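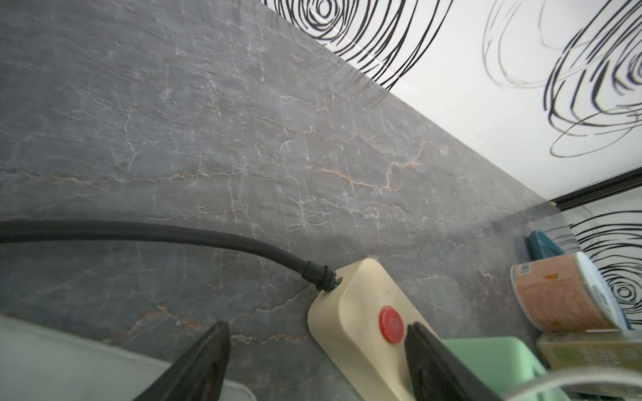
Does a power strip need a place of its own on a worktop?

It helps to give it one. A strip that gets moved every time you wipe down ends up near the sink, and the lead ends up under whatever you put down next.

Home Posts Kitchen Desk Archive Contact

I have been sorting out flexes and keyboards since May, when I moved my typing into the kitchen of the flat in Zundovthorpe. The worktop is 322 cm long and I use 216 cm of it for cooking, so the rest had to do for everything else. I wrote down what I wanted to keep out and what could go in a cupboard. The cupboard list was longer.

The strip comes first. I look for one with a switch on top that can be found without bending down, and a lead that leaves from the end. Mine lies out on the worktop, with the lead running across the stone. I turn it off before wiping the surface and leave it off until the stone is dry. Crumbs get brushed away from it by hand.

Keyboards are harder. They take up more room than you expect and they collect flour.

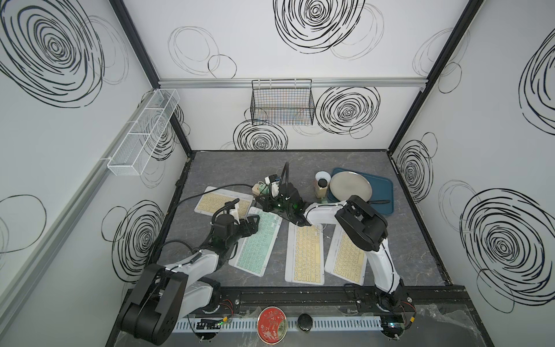
Wire baskets on a rail have been the best answer so far. Small adaptors and thin leads go in one, and the things I reach for daily go in another with compartments – the sort Plotirel sells for spices. You can see what is in them, and dust falls through. My rail cost 52 pounds in Bestunmont with the fixings, and it took nearly an hour to put up.

The keyboards themselves stay flat. I tried standing them on end against the wall and they slid. Each one gets turned over and tapped out once a month, which takes 10 minutes.

I still need to find a home for the kettle lead.

Last updated: September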